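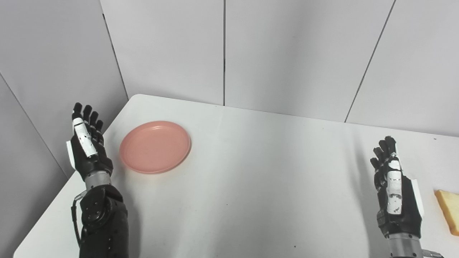
An empty pink plate on a white table.

Session 5 notes: contact forms, and what happens after someone hits Send

Okay, so last time we got everybody's practice site up and running with a theme you can live with. I know a few of you are still swapping header colors. Fine! Keep going, but do it at home, because today is forms and forms eat time.

I'm using the Cloltdale bakery site as my demo again (it's the one with the brown menu bar). You'll be working on your own copy. Log in, go to Plugins, click Add New, and upload the Verkum zip from the class folder. Activate it. You should get a new item called Forms in the left menu, down near Settings. If you don't see it, log out and back in before you raise your hand – that fixes it most of the time.

Building the form

Start from the blank template. The "business inquiry" one comes with 39 fields and you'll spend the whole session deleting them. I did exactly that the first time I used it, and then I deleted the email field by accident and couldn't figure out why I had no way to write back to people.

Add a name field, an email field and a message box. Make email and message required. Leave name optional for now, we'll argue about that later. Then set the message box limit to 400 characters and try typing past it, so you know what your visitors will run into. Some of you will want it longer. Change it if you do, it's your site.

Save, copy the shortcode, and paste it into your Contact page on its own line. Shortcode goes in with the square brackets and everything. Preview the page before you publish.

Where the messages go

By default the plugin sends everything to the admin address, the one you typed in when you set up the site. A lot of people used a throwaway address for that and never look at it. Go to Forms, then Notifications, and put in an inbox you open every day. Send yourself a test. Check the spam folder too.

If nothing arrives at all, it's usually the host and you'll need a mail add-on. I use Skekstead for this and we'll set it up together in January, so don't fight with it tonight.
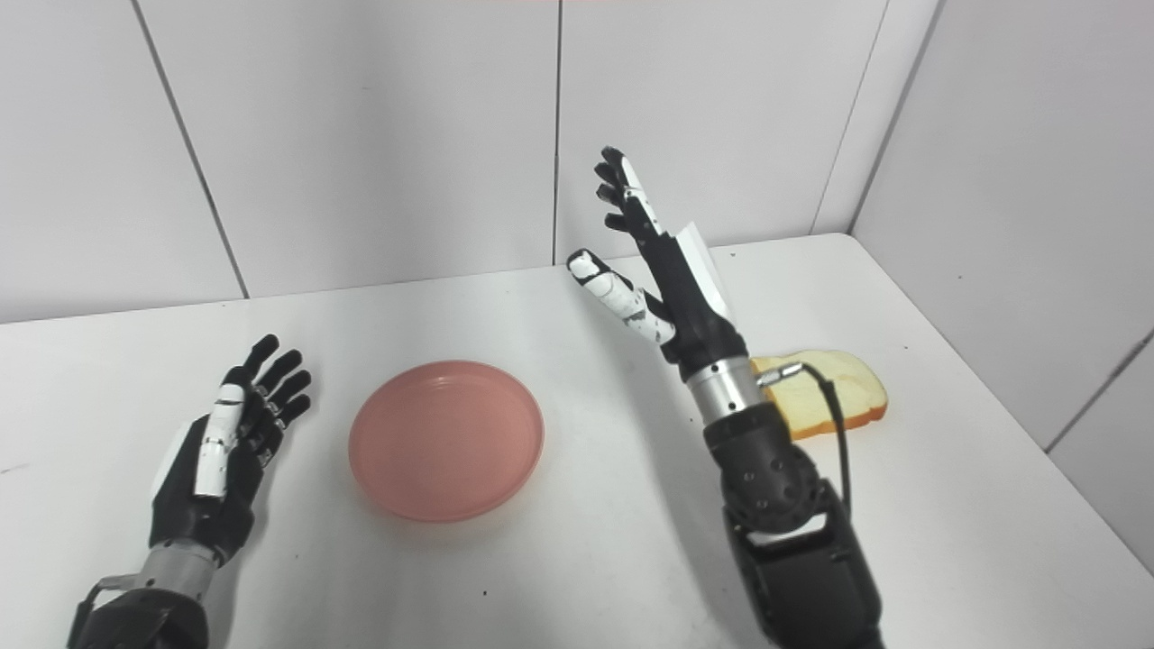

Soo-ah Kwon wrote on the class page that her form worked fine on the laptop but the Send button slid under the footer on her phone, and she wanted to know if that was the plugin or the theme. It's the theme! Hwang, the free one lots of you picked, does this with any long page. Go to Appearance, Customize, Footer and switch off "sticky". Then check it on your phone again, with the keyboard open.

Spam

Turn on the honeypot option under Forms, Security. It's one checkbox. It adds a hidden field that people never see and bots love to fill in. My own hobby site had 1288 junk entries sitting in the database before I bothered with this, and clearing them out was a very boring evening. Captchas work too, but try the checkbox first and see how far you get.

For next time

Have a working form on your Contact page and one test message in your inbox. Write a thank-you message to replace "Your submission was received" – use your normal voice, please. Bring your login details. The updated zip will be in the class folder by Dec 21, 2018, same password as before.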